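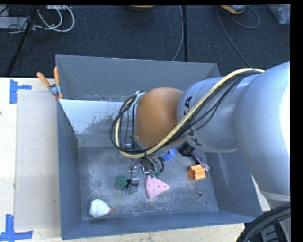
Luvari Returns, Cullbridge building
Picking cell safety and staffing walk-through
Cell no. 3032, supplied by Declercq, control software Moria
Date of walk-through: 11/15/18
Checked with the cell stopped and locked, then again at working speed.

Key: OK / FIX / STOP / NA. Comments go under the line they belong to. A tick without a comment will be read as "did not look."

Part A. Before anyone steps up to the bench

A1. Emergency stop within reach of the standing position: OK
Tested twice. Reset needs the key, and the key was in the switch both times. It should be with the shift lead.

A2. Floor around the cell clear of cords: FIX
Second time this has been written down. The September sheet says "to be tidied." Cords need a cover or a different route, and tidying is neither of those.

A3. Hoses and cables on the arm secured, no rubbing: FIX
The hose is long enough to loop at the wrist. Declercq says the slack is needed for full turn. Fine, then put a wear sleeve on it and add it to the monthly check. At the moment it is on no check at all.

A4. Bin fixed so it can't shift during a pick: FIX
A spring clamp is a thing you use while the glue dries. Ask for a bolted bracket. Moria loses its place if the bin moves, and the person who pushes the bin back is standing inside the reach of the arm when they do it.

A5. Inside of bin free of sharp edges and flaking coating: FIX
Scratched and worn on the floor, patchy on the rear face. Run a gloved hand over it weekly. Small goods come out of here and go back to customers.

A6. Taped zone on bench still readable: OK
Blue tape, corners only. Nothing on the bench says what the zone is for. New starters were told three different things.

A7. Guarding on the open side: STOP
There is a light curtain on the drawing and none on the floor. Until it is fitted, nobody works the open side at speed. We were told the arm is "slow enough to be safe." Slow enough was not a figure anyone could give me. Ask for it in writing, with the stopping distance.

Part B. Work at the cell

B1. Written steps for a missed or dropped item: FIX
The sheet covers a dropped item. It doesn't cover an item the arm keeps trying for and never gets, and that is the usual case. In the hour I stood there the sorter stepped in 11 times. Each step-in means stop, reach, clear, reset. The proposal for this cell had that as "occasional assistance."

B2. Reach and bending: FIX
The bin is deep for anyone short. When it was hand work you could tip the bin toward you. Now it has to stay put for the machine, so the person does the leaning.

B3. Pace: see comment
Target is 470 items an hour. The log for the same hour shows 340, and that includes the ones put through by hand. The display over the bench shows the gap in red, facing the sorter. It should face whoever set the target, or be switched off until the cell can meet it alone.

B4. Noise: OK
Vacuum pump is a steady hiss. Meter reading is under our limit. People still find it tiring by the end of a shift, and the meter won't show that.

B5. Lone working: FIX
There used to be two people at this bench. Now there is one, and the nearest colleague has her back turned. If the sorter gets a sleeve caught, who sees it? Move the packing bench or put in a call button.

B6. Breaks: FIX
The cell doesn't stop, so people wait for a quiet moment to leave, and there isn't one. Put break times on the board and stop the cell for them.

Part C. Staff

C1. Everyone on the rota has had cell training: FIX
Training was a video and a signature. Two sorters had never pressed the stop button. Have each one press it, with the arm moving, before they sign.

C2. Job description updated: FIX
It still says "sorter." The work today was clearing faults for a machine and taking the blame for its count. That may be a perfectly good job, but it is a different one, and the grade should be looked at again before the second cell is ordered.

C3. Staff can report problems without going through the supplier: FIX
Reports go into Moria and from there to Declercq. We get a monthly summary. I would like to see the reports themselves.

C4. Staff asked for their view: OK
Asked today. Most like not having to handle every item and said so without prompting, which I note for fairness. They also said the hard items are all they get now, all day. The easy ones used to be the rest in between.

Result: not passed. One STOP (A7).
Cell may run at reduced speed with the open side taped off and a second person in view.
Re-check when A4, A7 and B5 are done. I won't re-check on a promise of a delivery date.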